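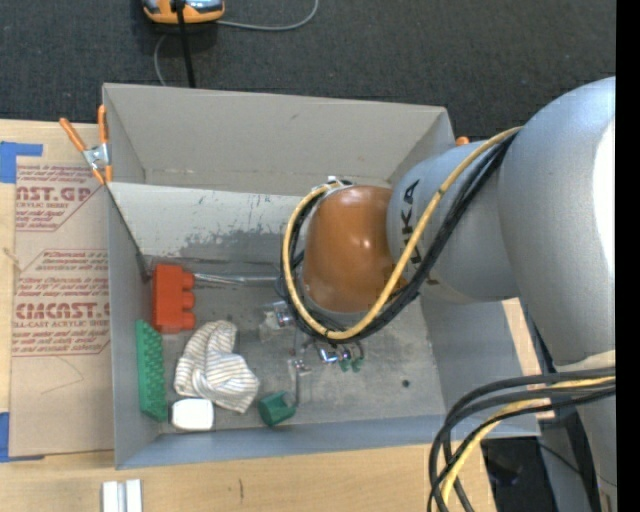
The first thing Fergus Crichton does with a used storage bin is turn it over and look at the underside. The second is run a thumb along the inside. He has been buying and reselling secondhand totes, crates and toy tubs for seven years, and he says most people look at the outside, where the damage hardly matters. A bin wears from the inside. On a plain grey one the floor gets scuffed and stained, and a sloping panel will show chipped paint and a ragged dark patch along its lower part while the wall over it still looks plain. A red plastic block left in the corner shows up well against that kind of grey, and Crichton counts this in favor of the color.

He works out of a former tire shop in Jonia, a town with one main street and more garages than it needs. The business is called Grola. It moves 1000 bins in a good year, nearly all of them from schools, child care centers and warehouses that are closing or replacing what they have. Parents buy the smaller ones for blocks. Hobbyists and people with workshops take the rest.

His partner in the business is Haris Ristić, who used to run the supply room at a grade school and knows what happens to a bin in a classroom. It gets dragged. It gets stood on. Somebody stores wet paintbrushes in it over a long weekend. Ristić keeps a notebook of repairs going back to his first month, with a page for each batch and a line for anything he decided to throw out.

"The toys outlast the bin," he said. "I've had tubs come in split down one side with every block inside still good."

Plastic building blocks are hard on a container. The corners are sharp for their size, and when a child tips out a full load the pieces scrape the same part of the wall every time. Ristić can often tell which way a bin faced on its shelf by where the scratches are. Blocks with knobs or pegs are worse, in his experience, and they also catch dirt where the knob meets the body, so he washes them separately with an old toothbrush.

The cleaning process takes two days. Bins are emptied and brushed out dry, then washed with dish soap and warm water. Stains get a paste of baking soda left on for an hour. What does not come out after that stays. Crichton stopped using stronger cleaners after one batch came out sticky and had to be scrapped, 80 bins in all.

Paint is a separate question. Plenty of bins have been painted at some point, often to match a room, and paint on the inside rarely survives. Crichton sands loose edges so they don't flake into whatever is stored there. He does not repaint. If a bin is going to hold toys for small children and he can't find out what the paint is, he sells it for garage use and marks the tag.

Prices run from $4 for a small tub to a good deal more for the big rectangular bins, which go fast in June when schools clear out. The two men disagree about lids. Ristić thinks a bin without one is half a bin. Crichton likes an open top, and at home he keeps his own children's blocks in a wide shallow one called a Clumness, a line that he says was sold mainly to schools. His reasoning is that a lid gets something set on it, and then the toys stay inside for a month.

Depth matters more than either of them expected when they started. In a deep bin the small pieces end up on the bottom and the child dumps everything to reach them. A shallow bin lets the pieces spread out in a single layer, or lie in a row along one side with room to reach in. Ristić tells parents to fill a bin no more than halfway and to put the overflow in a second one. Some buy the second bin. A few come back later for it.

The oldest piece in the shop is a Sarantis crate with steel corners that came out of a shoe warehouse. It has been for sale since the shop opened. Customers pick it up, feel how heavy it is and put it back, and lately Crichton has been keeping his packing tape in it.

Grola is open Thursday through Saturday. The big bins are stacked at the back, along the wall where the tires used to hang, and buyers are welcome to turn them over.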